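Revised Practice Note on Shared Floor Work Now in Effect

The Nallix Institute has issued a revised practice note for staff and visiting partners who work on foot beside two-armed and legged robots. The note takes effect on 7 June 2025 and replaces the guidance that has applied at the Flasatden and Darkora sites. All site leads are asked to read it in full and to confirm by email that their teams have done the same.

The revision follows a review of 382 session logs from both sites. Reviewers found that written procedures for starting and stopping a session were generally well followed. Practice was less consistent in the middle of a session, when a person steps in to adjust an object, move a cloth or cover, or take up a new position. In 231 of the logs, there was no record of who had given permission to approach.

"The middle of a session is where habits form," said Athina Triantafyllou, who led the review. "We want the person on the floor and the person at the controls to use the same words every time, including on the days when the task seems simple."

The main changes are as follows.

Anyone entering the work area must state their intention aloud and wait for a spoken reply from the operator. A nod or a hand signal will no longer be accepted as permission.

Each session must have two named staff members, one at the controls and one responsible for the floor. Neither may take on the other role without first pausing the session and recording the change in the log.

Closed, flat-soled shoes are required at all times. Laces must be tied, and trouser cuffs must sit clear of the sole.

Cables on the arms and wrists must be checked for free length before the first movement and again after any change of posture. Where a cable hangs in a loop that could catch a foot or an object, the session is to be paused until it has been secured. 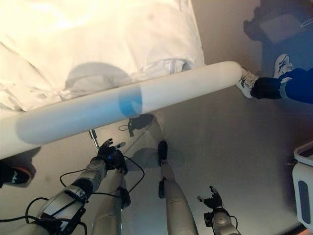 Long or rolling objects are covered in a separate section. The floor lead must agree with the operator on which end will be moved first, and staff should keep their hands away from the object while the robot's fingers are closing. Feet may be used to steady an object only if the task plan allows it in writing.

Existing task plans remain valid until October. Plans for the Fülöp program have already been updated and do not need to be submitted again. Other teams should send revised plans to the safety office, which will respond within 7 working days.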